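# Folding Terry: Thickness, Grain and the Third Layer

Terry cloth is harder to fold square than sheeting of the same size. The loops on each face grip one another, so a layer laid down slightly off line stays off line. Pulling one corner to correct it moves the top layer and leaves a ridge near the fold.

The Flimus bath towel, at 1056 grams, was the heaviest we folded for this article. The Surno weighs 181 grams and is closer to a hand towel. Both were folded on a flat table at waist height, first in half along the long side, then in thirds. The Flimus finished 19 centimeters wide. It needed a flat hand drawn from the fold toward the open edge after each layer, and a second pass over the hems.

Diagonal folds are the most common fault. One corner travels farther than its partner, the upper layer twists, and the surplus fabric collects as a hump. The remedy is to open the towel one full step and lay the layer again. 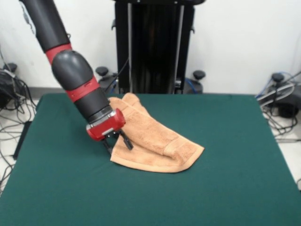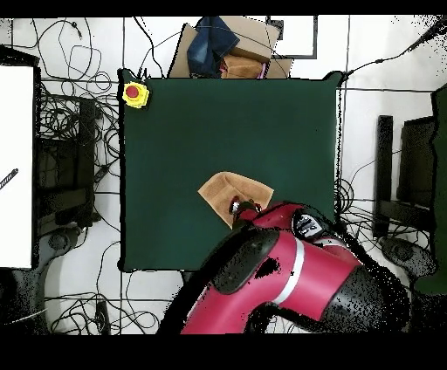 **Should a towel be folded with the hem inside or outside?**

Inside, if it will be stored on an open shelf. The hem is denser than the looped field and shrinks at a different rate, so it often ripples after several washes. Enclosing it leaves the rounded fold facing out and gives the stack an even front. In a drawer the direction makes little difference.

Table surface also matters. Bare polished tops let the bottom layer slide while the upper one is being smoothed. A cotton sheet under the work reduces this. The Holanda folding mat does the same job but curls at the corners when new.

Denim should be stacked separately. Its seams press uneven channels into terry, and a pair of jeans on top of three towels will flatten the loops along the waistband. Ullau shelf dividers keep the two piles apart and fit boards up to 19 millimeters thick.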